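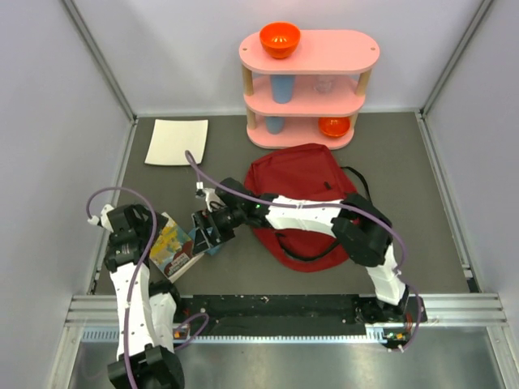
Figure 1. Three-tier shelf with bowls, cups and glass; plate and backpack on the floor.

Small-Item Storage on a Three-Tier Shelf
Ayman Geagea and Qusai Harb
13 September 2020

1. Purpose

The shared kitchen in Hamdan house has very little cabinet space, and residents keep dishes and bags in the same corner. The project asked whether one low open shelf could hold a basic set of tableware for two people and still leave clear floor for a bag. The work was limited to layout. Strength of the shelf was checked only to the level needed for safe use.

2. Materials

The shelf has three pink boards with rounded ends, separated by light wooden posts. The top board is the widest and has a small round fastener hole near each end. The bottom board rests directly on the floor, so there is no gap to clean under.

The tableware set consisted of two orange-red bowls, two blue cups, one clear glass and one off-white square plate with soft corners. The bag was a dark red backpack with black straps. The floor of the test area is dark grey and the walls are pale.

3. Layout

In the layout of Figure 1 the two bowls are kept apart. One is on the left half of the top board, open side up. The other is at the right of the bottom board. The cups are on the left, one on the middle board and one on the bottom board. The glass is on the middle board, to the right of the cup.

The plate is not on the shelf. It lies flat on the floor to the left, near the rear corner. The backpack lies flat in front of the shelf with its top end toward the boards.

4. Load check

We loaded the top board in steps up to 2,000 grams and left the final load in place overnight. No sag was found with a straightedge. The middle board was loaded to 400 grams only, as it carries nothing heavier than a cup and the glass in normal use. The bottom board was not tested.

5. Discussion

The top board is the easiest to reach and suits the bowl well. The middle board is harder to use. The board above it hides the upper part of the cup, and a person standing close has to bend down to take it out. The clear glass is a separate problem. It is very hard to see against the pink surface, and two residents missed it when asked to clear the shelf. A strip of darker liner under the glass would help.

Keeping the bowls apart was Harb's choice. He wanted weight at both the top and the bottom. Geagea would stack them -- it frees space on the bottom board -- but stacked bowls were not tried in August and are left for the next stage.

The floor is the weak point of this layout. A plate should not be stored there, and a backpack in front of the shelf blocks access to the lower boards. A wall hook placed 300 mm to the side of the shelf would take the bag. The plate needs either an upright rack or a place on the top board, where the right half is free.

6. Remaining work

Fit the hook and the liner, move the plate, and repeat the clearing test with the same residents. The load check on the middle board should be repeated with both cups and the glass in place.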